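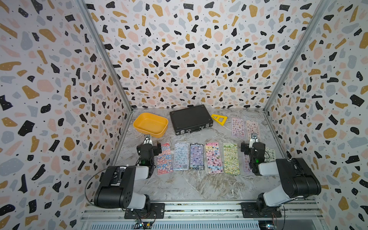

The House Rules

The first thing Morfudd Pugh gives a new operator is a sheet of paper. It is printed on both sides, it has been laminated more than once, and it holds 14 rules for working at a two-armed robot station. I had come to Nomberg expecting to spend the day talking about software, and I did hear a little about software over lunch, but most of my visit went to that sheet, and I came home rather fond of it.

Pugh runs the training floor at Skeris, where people teach pairs of robot arms to sort, pack and tidy the kinds of small things that end up in kitchen drawers and school bags. She spent years in a print shop before this, and she still talks like someone who has seen a sleeve caught in a roller. "Everybody respects a big machine," she told me. "It's the little ones people lean over."

Rule one is that hands stay outside the rail while the arms are live. There are no exceptions for quick reaches, and a quick reach is exactly what you want to make when a packet of stickers has slid an inch from where you meant it to be. Flat, slippery packets are the worst for this, she says, and the shiny ones are worse still, as the light bounces off the plastic and you find yourself ducking your head in for a better look. The rule says to park both arms, hold the stop, and then fix it. The whole business takes 12 seconds. Pugh has timed it, mostly so that she can tell people so.

The rules in the middle of the sheet are about the arms and each other. Two arms sharing one floor will sooner or later want the same spot, and at Skeris only one of them may cross the middle at a time. The operator says out loud which one is going. I thought this sounded a bit like calling for a fly ball in the outfield, and when I said so Pugh laughed and wrote it down, so perhaps it will turn up in the next edition!

Rule 7 is the one people argue with. It covers what goes on the floor, and it asks that every layout include things that differ in height and in stiffness: something flat, something with an edge, something with a handle. A careful operator, left alone, will lay everything out in tidy rows, well spaced, all facing front. That makes for a pleasant afternoon and a robot that has only ever met tidy rows. So the sheet allows the row, but it wants a few pieces crowded off to one side as well - overlapping if they like, tucked up next to something awkward.

Then there are cables, which get four rules to themselves. Slack has to be checked at the full stretch of each arm, and it has to be checked again whenever a mount is loosened. Pugh keeps a length of chewed cable from an older station, the one everybody called Prellel, and she passes it around on the first morning the way a dentist might pass around a plaster molar.

None of this replaces the formal safety standards, and she is firm on that. The risk assessment lives in a binder by the door, and it gets signed before anyone powers up a station. The sheet is for the hours after the signing, when the coffee has worn off and the job has started to feel like second nature.

The sheet was last revised in March, after a long back-and-forth with the team at Worku, who use a version of their own. They wanted a rule about music. Pugh did not, and the two sides settled on low volume and no headphones, so that a spoken call always gets through.

I asked whether she ever breaks a rule herself. She thought about it for a good while, turning the sheet over in her hands. "The one about labeling the trays," she said. "I know which tray is which." Then she went and found a marker.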